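# Brilar Teach Set for two-finger grippers

Brilar is a camera and recording set for people who teach a robot arm by hand or by remote control. You mount a small camera at the wrist, connect the control box, and record the task as you guide the arm through it. The views below are from PC disassembly work in our workshop in Stinville.

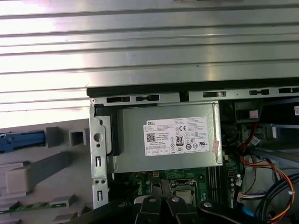
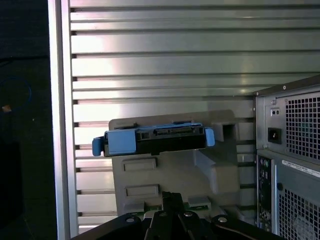
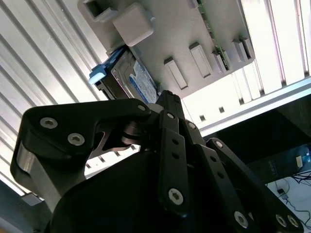
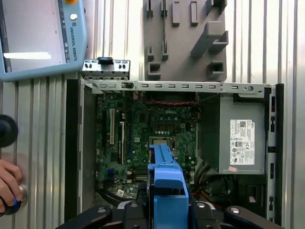 Computers are a demanding subject for teaching. The parts are close to each other, cables move when you touch them, and the operator needs to judge small distances. For this reason we set the focus for near work, from 7 cm, and we leave the exposure under manual control – bright metal can otherwise make the dark areas difficult to read.

## Two ways of teaching

**By hand.** Hold the arm by the Ots handle and guide it. The handle has one button for start and stop, and a second one to mark a step. A mark can be moved or deleted later.

**By remote control.** The operator sits at a separate desk and sees the wrist view live. The cable between the desk and the arm can be up to 10 m long.

Both ways write the same file format, so you can mix them in one task. Mateja Yordanov, who wrote our manual, recommends to guide the long movements by hand and to do the last centimeters remotely.

## In the box

- Wrist camera with mounting ring
- Ots handle
- Control box and power supply
- Remote desk unit
- 7 cable clips
- Printed manual, 59 pages

The gripper, arm and fixtures are not included.

## Before you order

Please send us the flange drawing of your arm. The standard ring does not fit all models, and a different ring needs more time to prepare. Rings ordered before November have the older screw pattern – the new camera fits them only with an adapter.

Technical questions: Hefin Eynon, Dirkton office.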